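4.2 Where the washing waits

I went into this part of the study expecting to write about machines and detergent, and I came out of it wanting to talk about baskets. Nearly everyone in the Traltamov households had plenty to say about them! We collected 376 diary entries on laundry between April and August, and 70 of those were mostly about where clothes sit before or after a wash, with the wash itself getting a line at best.

Two habits kept coming up. Some people carry the basket to the machine, empty it, and take it straight back to the bedroom (one diarist in Gornon called this "putting it to bed"). Others leave it on the floor by the door of the machine until the cycle ends, so the clean things can drop straight in. I'm a leaver myself, I should admit, and I did have to watch that I wasn't nodding along too warmly in the interviews.

The leavers tend to like a wide, low basket with a handle at each side, the sort shown in Figure 3, where it sits right in front of a front-loader with something red in the drum. The carriers lean towards taller ones with a lid, which look neater in a bedroom but are a pain to unload into.
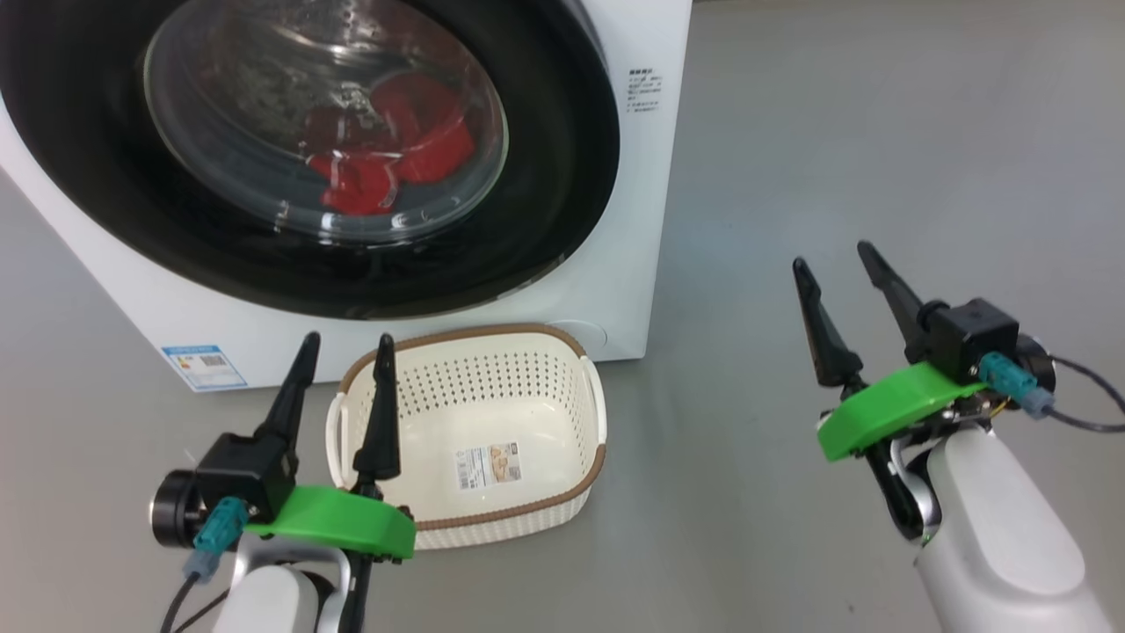
Figure 3. Front-loading washing machine with an empty basket on the floor in front of it.

What surprised me more was how often the habit had been handed down. A woman in Uibo, whose house dates from 1911, told me her mother had always left the basket in the scullery doorway, and she still trips over hers in the same spot every week. She has no plans to move it. Her son, who had just set up his own flat, had started doing the same thing without noticing (he was a bit put out when she told me so).

Floor space matters too, of course, and I don't want to make this all about mothers. In the smaller flats a basket left out blocks the way to the sink, and several leavers had turned into carriers after a move. I come back to them in Section 4.3, along with the drying racks.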